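3.2 Floor coverings and the sound of footsteps

The second part of our survey concerns the noise of walking inside the dwelling. In the older literature this noise is treated mainly as a problem between neighbors, that is, between an upper and a lower apartment. Much less is written on how the residents hear each other inside the same home. We asked 1353 residents in the towns of Darko and Hindelex to fill in a diary during one week in March. Each resident noted when the steps of another person disturbed reading, sleep or conversation, and on which kind of floor the steps were made.

The homes were divided into three groups: those with hard floors in all rooms, those with carpet in all rooms, and those with mixed floors. The mixed group is the largest and also the most difficult to analyze. In these homes a person often passes from a hard surface to a soft one within a few steps, and the change is usually placed at a door (Figure 4a).

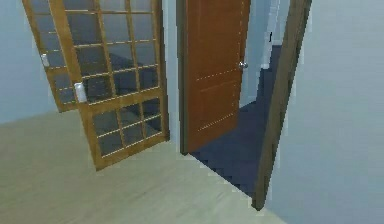 The diaries show that residents of mixed homes complain more often in the late evening than residents of the two other groups. This result was not expected. Lozano (personal communication) suggests that the ear becomes used to the quiet of the carpeted room, and the hard floor outside is then heard more strongly. We consider this explanation possible, but our data do not allow us to test it. Gonzalo Lozano has also pointed out to us that in mixed homes the bedrooms are nearly always the carpeted rooms, so the listener and the walker are on different floors in most of the reported cases.

We must also mention the role of footwear. Of the residents who live only with hard floors, the greater part said that they take off their shoes at the entrance. In the carpeted homes the habit was weaker. For this reason the three groups can not be compared directly, and all values in Table 5 are given separately for shoes, slippers and bare feet or socks.

Furniture was recorded as well, because a room with few soft objects keeps the sound for a longer time. The residents marked on a simple plan the tables, beds, sofas and curtains of each room. A room was called "sparse" when it had fewer than 7 marked objects. Tables with a hard top standing on a wooden floor (Figure 4b) were counted in the same way as other objects, although they absorb very little. 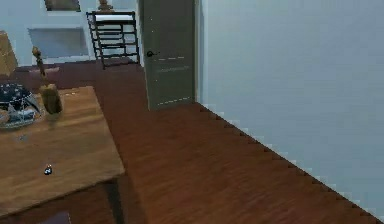 In sparse rooms the word "sharp" was used for footsteps much more frequently than the words "dull" or "heavy". In rooms with many objects this difference disappeared. The size of the room had a smaller effect than we supposed at the beginning of the study.

To check the diaries, we installed sound level meters of the type Giltel 40 in a small number of homes from each group. The signals were processed with the program Clarkus, using only the part below 2000 Hz, where most of the energy of the footsteps is found. The agreement between meter and diary was good for the hours after dinner and poor for the morning. We think that in the morning many residents simply did not write down what they heard, and the morning entries are therefore left out of the model in Section 3.3.

Figure 4. Interior surfaces discussed in the text. (a) Light wooden floor meeting dark blue carpet at a doorway, computer rendering. (b) Wooden table on a reddish-brown wooden floor, computer rendering.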